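Ticket: Right gripper slow to close after swap
Opened by: Dong-hyun Seol, Perkstead bench
Assigned to: Valdir Bezerra, Grirnstead support
Status: open, waiting on part

Opened 24th October

Hi Valdir, me again, sorry! We're part way through comparing the two sets of fingers on the Barros arms (the long flat ones against the Koketel rubber-faced pair you lent us) and the right gripper has gone sluggish. I send a close, the left one snaps shut like it should, and the right one thinks about it for a bit and then goes. Opening is fine on both sides. It started after I put the long flat fingers back on, so I'd quite like it to be my fault, as that'd be the cheap answer.

What I've tried so far:

Power cycled the lot. No change.
Took the right fingers off and closed it bare. Still slow, maybe a touch better, but I wouldn't swear to it.
Dropped the force setting to 215 on both sides so they match. No change.
Checked the log for dropped messages. Nothing on either arm.

The job I'm running is the toy fruit one: pick each piece off the green board and put it on a plate. I've kept the layout the same for both sets of fingers so we can compare like with like.

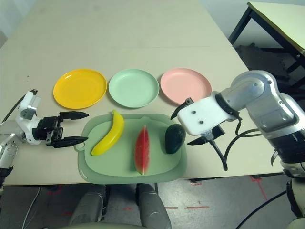 Start layout for the fruit test, left gripper open on the banana side, right one over by the avocado.

The banana is the left arm's job and I've no complaints there. The avocado is where it all goes wrong, because the arm starts lifting before the fingers have properly got hold and the thing rolls off. I stuck a delay in before the lift and that does get round it, but then my timings for the two sides are no use to anybody.

Reply from Valdir

Hello! Don't apologise, I'd sooner hear early. Could you swap the gripper cables over at the wrist, left to right, and run it again? If the slowness moves to the left arm it's the cable. Also have a look at how many cycles the right one has done, it's on the second page of the status screen.

Reply from Dong-hyun

Swapped. Slowness stayed on the right, so the cable's off the hook (I've put them back as they were). Cycle count says some 3,000, which is more than I'd have guessed, but then I did leave it running over lunch rather a lot. One more thing: with my ear up close there's a faint scrape as it starts to close. Left one doesn't do it.

Reply from Valdir

The scrape is useful, thank you. Sounds like the slide rail to me. I've got a spare gripper body here and I'll get it in the post to Perkstead today. Leave the delay in if you need to keep going, but don't push the force up to make up for it, please! Carry on with the left arm results and park the right ones until the new body's on.

Reply from Dong-hyun

Will do. Right side parked, and I'll rerun the avocado with both sets of fingers when it turns up. Do you want the old one back?

Reply from Valdir

Yes please, fingers off, screws in a bag.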